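Skelus Soft Finger Set for Towels and Knits
Endale Automation Supply
Price: $530 per set
Lead time: 6 weeks
Page updated 9 Aug 2024

If you are planning a towel cell for next year's budget, the fingers are probably the smallest line on your sheet, and we'd still like you to spend a little time on them. The Skelus set is made for terry, waffle weave and chunky knits, the sort of cloth that slides out of a flat jaw or comes up two layers at a time. The ribbed rubber body gives as it comes down on the fabric, and the small metal tip takes hold of the top fold.

One set fits one gripper. Please order a second set along with the first, even if it feels like a lot to ask in the same purchase order — a tip change takes a few minutes, but waiting on us for parts takes a good deal longer, and we would hate for you to lose a week over something that fits in a coat pocket. We suggest looking over the rubber every 1,000 hours, and sooner if your towels arrive with a lot of lint.

What the price covers: two ribbed fingers, two tips, mounting screws and the printed setup sheet. What it doesn't: the gripper itself, the adapter plate (ask us for the Fullia plate if your arm has the older bolt pattern), and any vision software. Customers running Inus controllers will want firmware from May or later, and that update is free from your Inus dealer.

When you work out your total, leave room for a trial. Send us a box of your own towels, folded the way they really come off your line, and we'll run them on our bench and write back with what we found. We credit the trial fee against your first order.
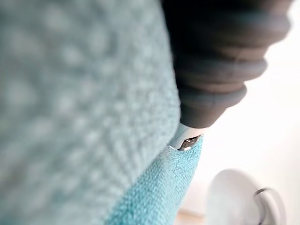
Mixed boxes are welcome too, so go ahead and put in the hand towels and that one bath mat you've been wondering about.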